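Getting coffee stains out of mugs
Jun 4, 2019 · 60 shares · 2 comments

I moved to Cellham in March and unpacked over 60 mugs (I know!), most of them brown inside. Baking soda is what finally did it. Put a spoonful in with just enough water to make a paste, rub it around with your fingers, wait ten minutes and rinse.

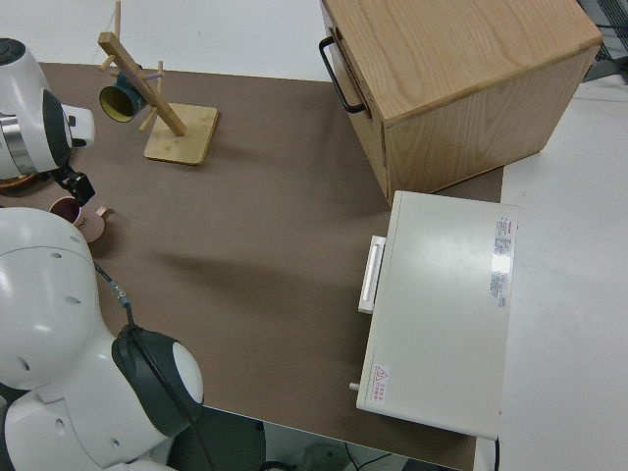

My sister swears by salt and half a lemon, and it does work on light tea rings, but mine needed more than that.

For the really old stains, fill the mug with warm water and drop in a denture tablet overnight. Skip steel wool, it scratches the glaze and then the coffee grabs on even faster. 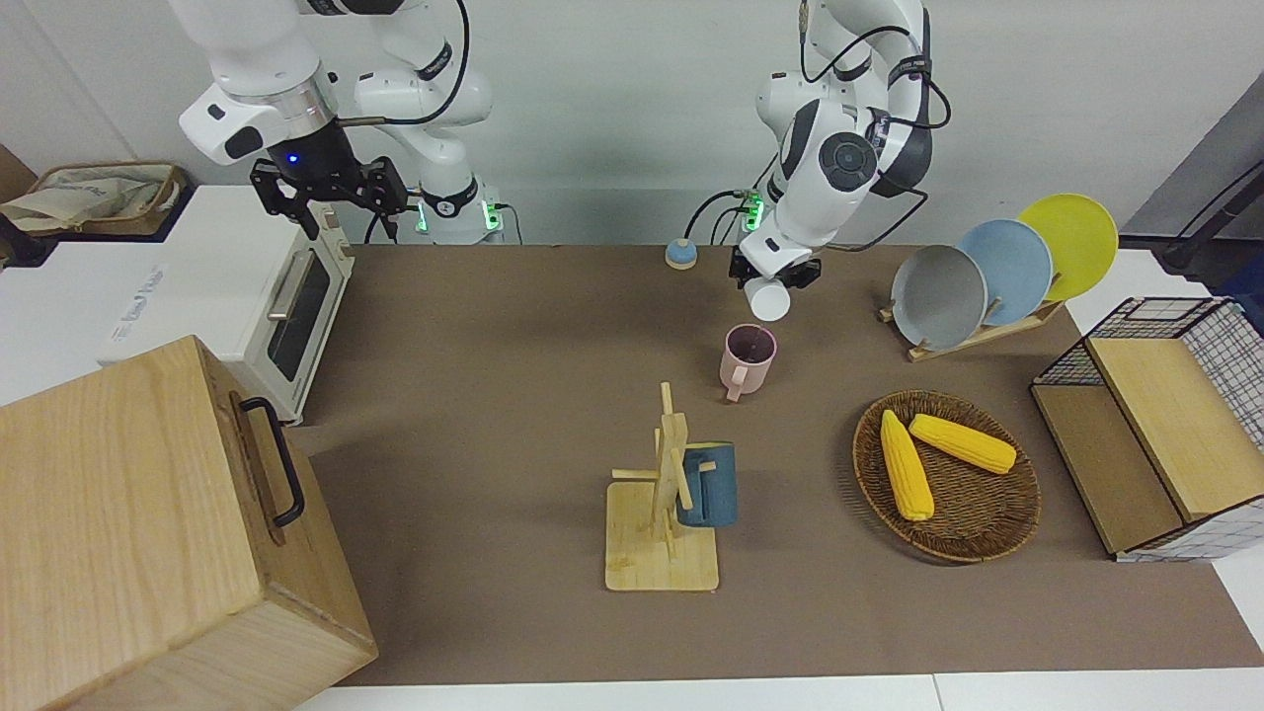
One reader wrote to ask if vinegar is okay. Sure, just don't mix it with bleach, ever!

Travel mugs get the same paste, on a bottle brush. 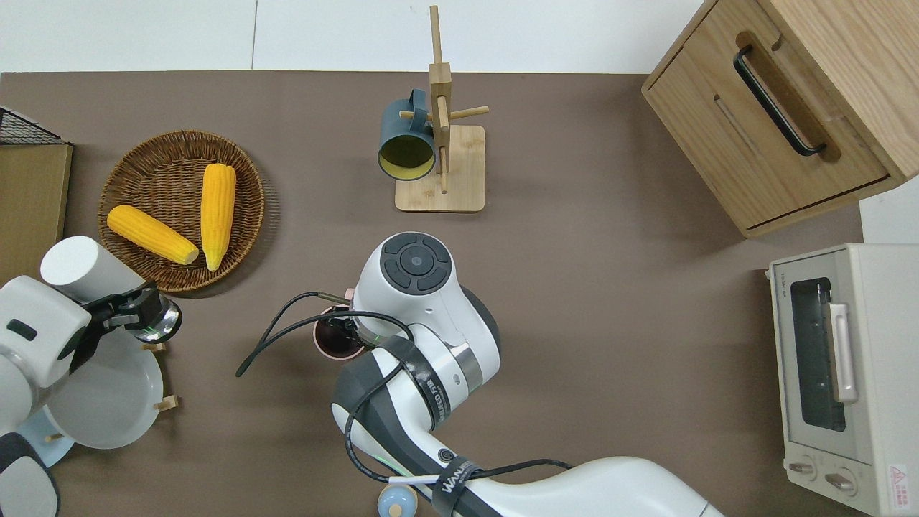
Lids are fussier, so pop the rubber ring out first and soak it on its own.

2 comments

puvness: Tried the tablet, good as new.

teapot2000: Does the paste hurt gold rims?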